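Semcombe Five-Panel Folding Screen
Item no. 1555

Woven room divider by Billine in beige, for use behind a dining table, desk or bed. Basket-weave panels set in narrow, darker uprights. Metal hinges at the seams. 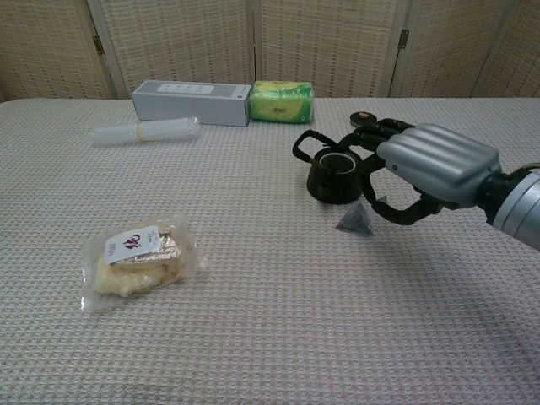
Panels fold flat for storage. Set each panel at a slight angle to its neighbor before letting go of the screen. Clean with a dry brush; do not soak.

Weight: 22 lb
Replacement hinge: part 612
Indoor use only. Tablecloth sold separately under Manzano, waffle weave, white/pale pink.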